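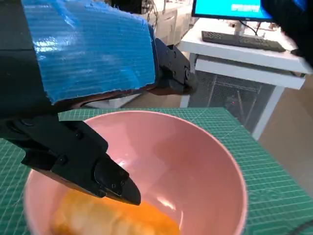
A pink bowl on one of the green cutting mats at the Jollindale open day.

I'll say up front that I drove 44 kilometres to Jollindale in March on the strength of a flyer promising "a hands-on look at the organised kitchen". I own a kitchen. It isn't organised, and I wasn't convinced a hall in Gondley would fix that.

The pitch, from presenter Khadija Hajji, goes like this: put every bowl on a gridded mat, give it a set spot, and tidying looks after itself. The mats are the green self-healing kind, with ruler markings along the edges, same as you'd buy for quilting. I asked what the grid adds to a bowl of food. Colour and habit, she said. I wrote that down and still can't make sense of it.

The bowls I liked. They're glossy and fairly deep with a thin rim, and I'd happily eat cereal out of one. Whether I'd pay $30 is another matter. My mum's have lasted since the Lorkelby house and cost her next to nothing.

Nearly 200 people were expected, according to the flyer. Parking was easy. The tea was decent, the scones had gone by the time I got to them, and the Helmy catalogue is five pages long, two of them order forms.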